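Household Water, Week 4: What Goes Down the Drain
Notes by Wiroj Phromma
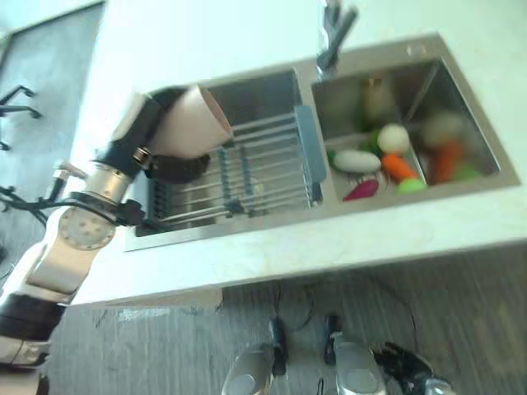
Fig. 1. Double-basin kitchen sink, drying rack over the left basin.

Hi all! These are the notes I promised on Monday's talk, a bit tidied up (and with the bit about grease traps that I skipped when we ran out of time). Read them before you do the worksheet, please, because question three makes no sense otherwise.

Start with the trap. Every sink in your home has a bend of pipe under it, and that bend holds a little plug of water. Air from the sewer can't get past the water, so your kitchen doesn't smell like a sewer. When a sink sits unused for weeks the plug dries up and you get that swampy smell, and I can't tell you how many people call a plumber over it. Run the tap for a minute first!

Two basins usually share one trap. The drains join up under the counter and go down together, so a clog past the join will back up into both sides. If only one side is slow, look above the join. I spent a whole November weekend taking apart the wrong section of pipe in my old place on Drevstead because I hadn't thought that through, and I teach this stuff.

Now, fat. Hot bacon fat pours like water and you'd swear it's gone, but a few yards down the pipe it cools off and sticks to the wall. Then rice sticks to the fat, then coffee grounds, and so on. Chasing it with hot water just moves the trouble farther along. Let it set in a can and put the can in the trash. Wipe the pan with a paper towel before you wash it, too. Soap helps less than you'd think (it breaks the fat up for a while, and then the fat gets back together).

Our class survey, since several of you asked. We sent the form to 500 homes in Nakpan and got 311 back, which I was thrilled with. Of those, 93 said they pour cooking fat down the sink at least once a week. Only 18 had ever looked at the trap under their own sink. Keep in mind these are people who bothered to fill in a form about drains, so I'd guess the real picture is worse. We'll talk about that kind of skew in week 6.

Where it all goes: from your house line to the street main, then downhill by gravity wherever the town can manage it. Nakpan is flat on the east side, so there's a pump station on Grira Road to lift the flow. Pumps hate wipes. "Flushable" on the packet means it'll leave your toilet, and that's about as far as I'd trust it.

Words to know: trap, vent, main, lift station, grease cap. I left out "vent" on Monday. It's the pipe that goes up through the roof and lets air in behind the water, so the water rushing down doesn't suck the trap dry. A gurgling sink often means a blocked vent (leaves, a bird's nest, snow if you live somewhere colder).

For next time, look under your kitchen sink and draw what you find, with arrows for the flow. Pencil is fine. If you rent, don't unscrew anything, just look. Bring the drawing to class along with the Fevari reading, pages on storm drains only.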